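Dilar Frozen Snacks — pre-season hygiene and safety walk-through
Site: bake-off hall, topping line, blast freezer, pack room, dry store, tasting counter
Date: June 2, 2019
Walked by: Yevdokiia Yatsenko
With: Lev Kostiuk (maintenance), Wafula Masanja (freezer and dispatch) for the second half
Key: OK / FIX / STOP. Comments under each line. If no comment it was fine and I moved on.

1. ENTRY AND CHANGING

Hand wash sinks, soap, towels — OK
Left hand sink slow to drain again.

Hairnets and beard covers stocked — OK

Shoe change line marked on floor — FIX
Paint worn through by the door. People step over where they think it is. Repaint before new starters come in.

Jewelry and pocket check — OK
Two pens with removable caps handed in. Metal detectable pens only past the line, they are in the drawer under the sign-in sheet.

Visitor coats — FIX
Clean ones and used ones on same rail. Seperate hooks please, I asked for this in October.

2. DRY STORE

Flour off the floor and off the wall — OK

Allergen shelf order — FIX
Sesame was above plain flour. Moved while I was there. Sesame goes bottom shelf, always, sealed lid. Label on the shelf edge has fallen off so I can see how it happens.

Opened bags closed and dated — FIX
Semolina open, folded over, no date. Thrown out. Dried oregano closed but date unreadable.

Pest boxes — OK
Numbers match the plan. Box behind the yeast fridge hard to reach, had to kneel. Contractor signed for it though.

Light covers — OK

3. BAKE-OFF HALL (baguette halves, par-baked)

Oven door seals — FIX
Raven oven, lower deck, seal hardened at the right corner. Lev says part is on order. Upper deck fine.

Guards on slicer — OK
Tried the interlock with guard lifted, would not start. Tried it again from the other side, same.

Slicer blade log — STOP until corrected, then OK
Last blade change had "fitted" signed but "old blade removed and complete" not signed. Line held. Old blade found in maintenance cabinet, whole, no chips. Đạt Bùi signed for it late. Both boxes get signed at the time or the slicer doesn't run. Not negotiable.

Crumb trays — FIX
Full under the second cooling rack. Fire risk as much as hygiene.

Oven gloves — FIX
One pair with a hole at the thumb. Binned. Only one spare pair left, order more.

Floor — OK
Dry, swept. One broken tile by the drain, already on the repair list.

4. TOPPING LINE

Sauce kettle lid and agitator guard — OK

Sauce temp probe calibrated — OK
Certificate on file, sticker on the probe. Spare probe has no sticker, don't use it until it does.

Changeover clean between mushroom and ham — FIX
Visual was good, swabs fine. The record was filled in before the swab result came back. Times are on the sheet, anyone can see it. Orest Dovhaniuk to go over it with both shifts.

Cheese drop belt — OK
Slight fraying at the left edge, not loose yet. Check every break. If a thread comes off, stop and call me.

Ham slices out of chill — OK
Batch card on the trolley this time, thank you.

Emergency stops — OK, one FIX
All work. The one at the infeed end had a tray stack in front of it. Keep it clear, mark a box on the floor.

Color coded tools — FIX
Red scraper on the mushroom side. It belongs to raw meat prep. Taken away and washed, mushroom tray it was lying on thrown out. The shadow board is half empty so nobody knows what is missing. New board needed.

5. BLAST FREEZER AND HOLDING

Inside door release — OK
Wafula went in, I closed it, he came out. Alarm heard in pack room too.

Ice build up at door — FIX
Strip curtain torn, two strips missing at the hinge side. Ice on floor just inside, slippery. Chipped off and salted outside only, no salt inside. Curtain strips ordered from Symonenko.

Product core check — OK
Baguettes from the middle of the rack, not the front. Front ones always look good.

Rack wheels — FIX
One rack pulls hard to the left and has hit the door frame. Tagged, taken out of use.

Freezer suits — OK
Zipper broken on the large one. Wearable. Somebody will say it isn't so replace it.

Holding store stacking — OK
Limit is 3 pallets high and it was kept. Aisle clear both sides.

6. PACK ROOM

Metal detector test pieces — OK
All test pieces rejected, reject bin locked, key with shift lead. Tested at start, middle and end of belt.

Film wrapper guard — OK

Label check — FIX
Bolognese and ham film rolls stored side by side and they look near enough the same from the core end. Roll change needs a second signature. I counted 200 packs back from the last roll change and all were right, so no recall question, but this is how it goes wrong.

Best before print — OK
Ribbon getting faint toward the end of shift. Change earlier.

Box quantity against run card — OK
Run card said 3000, counter said the same.

Noise — OK
Ear plugs in the dispenser. The Pulley case sealer is louder than last time, Lev to look at the bearing.

Box knives — FIX
One snap-off blade found on the tape bench. Banned. Safety knives only, signed out and signed in.

7. FIRE, FIRST AID, GENERAL

Exits clear — FIX
Pack room rear exit had flat cartons leaning next to it, about 1000 of them on two pallets. Moved same hour. Don't put them back.

Extinguishers in date — OK

First aid box — FIX
Blue plasters low. Burn gel expired. Eye wash OK.

Forklift daily checks — OK
Horn weak.

Waste — OK
Compactor key in the switch with no one near it. Key comes out.

8. WHO DOES WHAT

Lev — oven seal, case sealer bearing, rack wheel, slow drain
Orest — changeover record, color coding, label roll second signature
Wafula — curtain strips, exit cartons, freezer suit
Đạt — blade log, glove order
Me — shoe line, coat hooks, first aid restock, allergen shelf label

Send me a line when yours is done, I don't want to chase. STOP item already closed, signed copy in the binder. Everything marked FIX gets looked at again on the next walk.

9. TASTING COUNTER

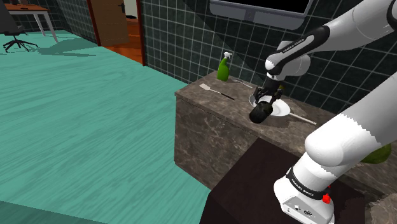
Tasting samples get cooked through from frozen by the pack instructions, one variety at a time, and the batch number gets written down before anyone eats. Top wiped down with food safe cleaner between varieties. Plain white plate like the one on the brown marbled counter, no patterned plates please, burnt crumbs and bits of film don't show up on them. Clean fork for each person. Mushroom before ham, and the plate changed in betwen. Leftovers go in the food waste, not back in the fridge. Tasting sheet to Orest by end of shift.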